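Chapter 6
When the Interview Becomes the Story

By the end of this chapter you should be able to explain why a celebrity apology is reported as an event, trace how one remark travels from a long conversation into a headline, and write a fair summary of a dispute you have no stake in.

Let me start with a singer. Maritza Zapata had been making records for most of her adult life when she sat down with a small music magazine called Titport, one gray afternoon in February, to talk about her new album, Ayala. The conversation was long and friendly, and it wandered, as good conversations do, through her grandmother's kitchen, her dislike of touring, and the song she wishes she had never released. Somewhere in the middle (you have to read quite a way to find it) she was asked about fans who film whole concerts on their phones. "I sing to the 22 people who are looking at me," she said, "and I let the rest go home with their movie."

If you read the full piece, which ran to several pages, the line comes across as tired and a little fond. Most people, of course, did not read the full piece. They met the sentence by itself, under a photograph in which she happened not to be smiling, and by dinnertime she was the singer who hated her own audience.

6.1 The Life of a Quotation

It helps to follow the remark step by step. The magazine published the interview with a gentle headline about the album. A gossip site, Rorno, pulled out the one sentence and wrote 100 words around it. Other outlets then quoted Rorno, and by that point the question she had been answering had dropped away entirely. Readers who were angry had every reason to be, given what they had been shown.

Brayan Tamayo, who conducted the original interview, later posted up to 600 words of the raw transcript, laughter and all. It was read by far fewer people than the headline had been, and you will probably recognize that pattern from stories you have followed yourself.

Try this before moving on. Find a recent entertainment story built on a quotation, go back to the earliest version you can locate, and copy out the question that came just before the answer. Keep your notes, as we will come back to them in Section 6.3.

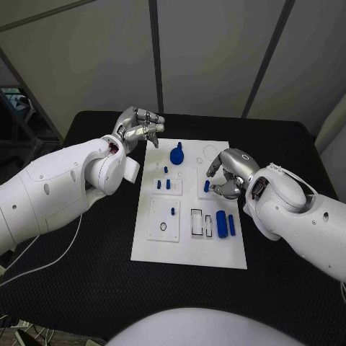 6.2 The Apology and Its Audience

Zapata's statement came two days later, and it was short. She thanked the people who had bought tickets to her show at Bidbridge, said she was sorry to anyone who felt unwelcome, and did not mention phones at all. We will read it closely in the pages that follow, asking of each sentence whom it was meant for: the fans, the promoters, or the reporters who were waiting for something to print.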